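About Thongsuk
Home / Our boxes / Classes / About us / Contact

Fruit for offices, schools and waiting rooms. Delivered early, in crates we take back. That's most of it.

How we started
In May, out of the back of a shop on Prokar Street. Two of us, one van, a lot of bananas. The dentist next door wanted something on the front desk that wasn't candy, so we put a plate together and she asked for another the next week. Then her sister's office. Then the school on the corner, which took a lot more fruit than we had and we had to go out and buy more at regular price. Lost money on that one. Kept the customer.

What we do now
Boxes in 3 sizes: Small, Staff Room, Big Table. Whatever is good that week goes in. Always some citrus, always something you can eat without a knife. If your people don't eat pears, say so, we'll leave out the pears. You'd be surprised how many offices feel strongly about pears.

We also set up plates. Some places don't want a box on the counter, they want it to look nice when people walk in. So we bring the plate, set it up, take the old one away and wash it. Heavy fruit near the rim where it can lean, small stuff in the middle. Freckles and spots on the skin are fine by us. We don't wax anything and we dont throw out a fruit for having a mark on it. Soft is different. Soft goes in the jam pot.

Classes
Mostly kids, some grown-ups, in the kitchen at Pladus Hall. Washing, peeling, cutting, how to tell when a thing is ripe. Five to a counter. Aprons are ours, bring a container with a lid for leftovers. Closed shoes please. Allergies need to be on the form before you come, not told to us at the door.

The jam
Comes out when there's enough fruit for it. No schedule. Regular customers hear first, the rest goes on the shelf by the register. Return the jar and the next one's cheaper.

Where we buy
Hellska market for most of it, before it opens to the public. A couple of growers outside town for citrus and apples in season. We don't list them by name becuase it changes, but ask the driver, the driver always knows. We won't promise everything is local. Nobody is growing mangoes out here.

Deliveries
Within town and out as far as the bypass. Mornings only. If your building has a code, send us the code. If the code changes, send us that too. Leave the empty crate where we can see it.

Prices are on the boxes page. No contract, stop whenever, two days' notice so we don't buy for you.

Jobs
One part-time packing spot open right now. Early start. You need to be OK with cold hands and lifting. Write to us or come by the shop, back door is fine.

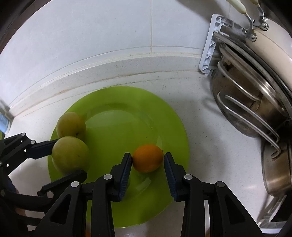
Jaruwan Saithong
Owner, buying and plates

I do the market run and most of the plates. Bright green is my favorite to work with, an orange looks great in the middle of one. Anything wrong with a box, come to me first. Phone is better than email before noon.

Page updated 2021-11-11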